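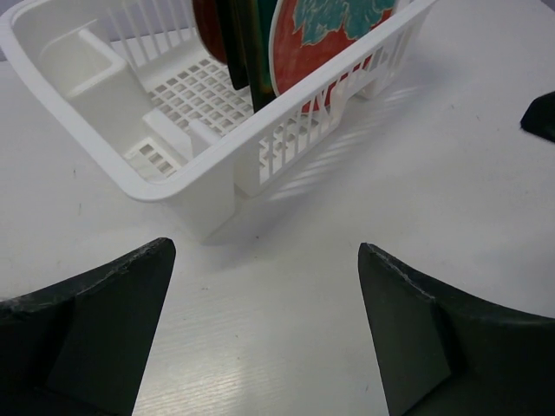
Érica Peixoto wrote in to ask whether a handling guide for grippers is worth paying for when the maker's own manual already gives a force limit. Her view was that a force limit and a stop button cover most of it.

For metal parts I would agree. For glazed crockery the manual leaves gaps, and the Trarkura Handling Guide fills several of them. It is a set of printed rules with a logging template, sold by Zornuleck. I have worked to it since January over 217 picks.

The strongest section covers approach. Fingers must be fully open before they come within 50 mm of a dish, and the closing speed is then capped. A second clause asks for a fresh force setting whenever the shape or thickness of the item changes. This is tedious with mixed stock, but the log shows at once when it has been skipped. 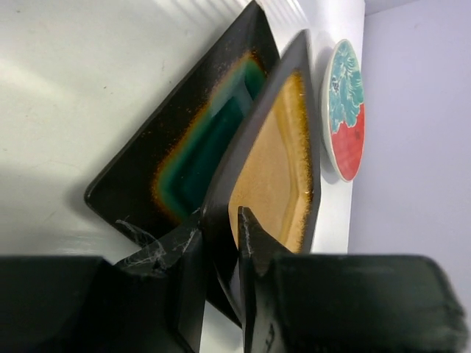
Clause 7, on overlapping items, is the weakest part. It tells the operator to take the front item first and to record the gap behind it, but gives no least value for that gap. With a brown-rimmed square plate leaning in front of a larger green-centred one, the finger on the far side has little to guide it, and I had to set my own figure. The older Pimentel guide handles this better – it sends any overlapping pair back to be spaced by hand.

Wear checks are set at every 300 cycles. I would shorten that to 200 for hard glazes and add a check of the fingertips for scuffs, which the template has no column for. The Plaritz add-on sheet supplies one, at extra cost.

The index is poor and the binding will not lie flat. Recommended for mixed crockery, with a written local rule in place of Clause 7.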